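Automation in Practice - handout 5: house rules for recording hand demonstrations

Last updated: December

Last time we got as far as why a robot can learn a sorting job from people doing it, and I promised you the dull half, the rules. I've taught this session enough times to know that you'll skim it, so please at least read the part on tracking before you book a slot at the bench.

I didn't make all of this up myself. The bones of it come from a working guide Bent Eyvindsson wrote when he was at Sitberg, and Mihret Tefera and I have been scribbling on it ever since. Where the two of us disagree I'll say so!

First, the table. Sort out what's on it before you put any tracking gear on, and then leave it alone. If you're doing small stationery (paper clips, binder clips, that sort of thing) mix the colours and sizes and spread them so that some overlap. A tidy row of clips teaches the robot to cope with tidy rows and very little else. I like a see-through container for at least part of the set. Mihret would start everyone on a plain solid tray and bring in clear plastic later, and she may well be right for beginners, but clear plastic is what people have on their desks.

Second, the person. Sleeves can be long as long as they stay clear of the markers. The square patterns need to be flat, clean and in view of the head camera for as much of the job as you can manage. Before each take, turn both wrists over slowly and check on the screen that the tracking holds. If a band has slid round, stop and fix it. Cables go back along the arm, never across the work.

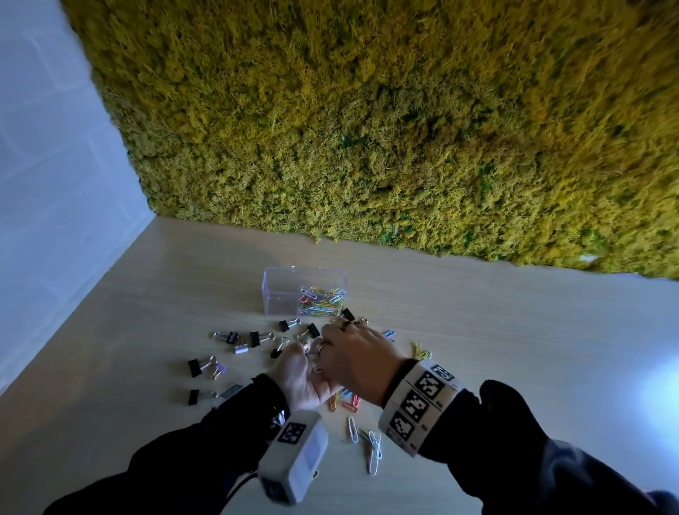
Clip sorting at the bench, with markers on both wrists and one hand reaching across the other.

Crossed hands come up every year, so let me deal with them. You're allowed to cross your hands. People do it all the time when they're picking through small bits, and I'd much sooner have natural movement than something stiff and posed. What you must do is write it in the log if the tracking drops for more than 5 frames in a row, and you must not fill the gap in by guesswork afterwards. Henok Chala's group at Dalevus smooth theirs over automatically. We don't, and if you use any of their recordings alongside ours, say so in your report.

Rings and watches are the one I've changed my mind on. The old version of this sheet banned them outright. Now I say keep your rings on if you normally wear them, note which hand, and don't take them off or swap them halfway through a set. Watches still come off, they get in the way of the bands.

Third, takes. A full set is 100 takes per person, split over as many sittings as you like. Don't restart a take for a fumble. Drop a clip, pick it up, carry on - the fumbles are worth having. Do bin a take if somebody else's hands come into it, or if you've been talked through it while you were working.

Fourth, consent and names. Everyone who records signs the form on page 114 of the course reader, and it has to be signed before the first take. Files carry a number and no name. Zinash Hailu keeps the list that ties the two together and she won't give it to you, so don't ask. Anyone can pull out later, and then their takes are deleted, including any copies on your own laptop.

For next session, read the first chapter of the Havero notes and bring one rule from this sheet that you'd throw out, with half a page on what you'd put in its place. Gebremedhin Asfaw is running the bench in the Alemayehu room from 2 pm if you want to try the bands on beforehand.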